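Search posts
Search

Sofia Politis
15 August 2025

Some news on Pundulberg, for those who still wait for the map editor. It is a long one, so I split it in posts.

The save files are fixed. If your town was bigger than 326 tiles, the game could forget the roads when you loaded it again. I found the mistake in an old part of the code which I wrote before I understood my own file format.

Old saves will open, but please make a copy first. I tested with the towns you sent me and three of them still lose the colour of the roofs. I am working on these.

The editor itself: you can now place rivers and harbours. Bridges are not ready. A bridge must know which side is land, and at the moment it believes that both sides are water.

Many of you asked if the editor will be a paid extra. No. Everybody who has the game gets it, also those who bought it back when it was called Sakorby.

Music: Raptis has sent me four new tracks for the winter maps. My favourite is the slow one with the accordion. I will put a short piece of it here when the volume is right.

I would like to release everything in November. I don't promise it, I promised spring and you remember how this went.

Last thing, the translation has now more than 2,000 lines and my English ones need a check. If you see a strange sentence in the game, please write me the exact words and where you found them.

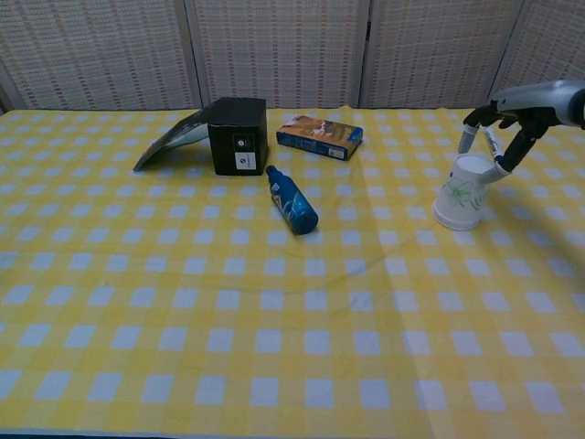
Gokis: The harbour master says "I am closing since yesterday" when you click on him at night. Please keep that one. And can rivers in the editor run uphill, or does the game stop you?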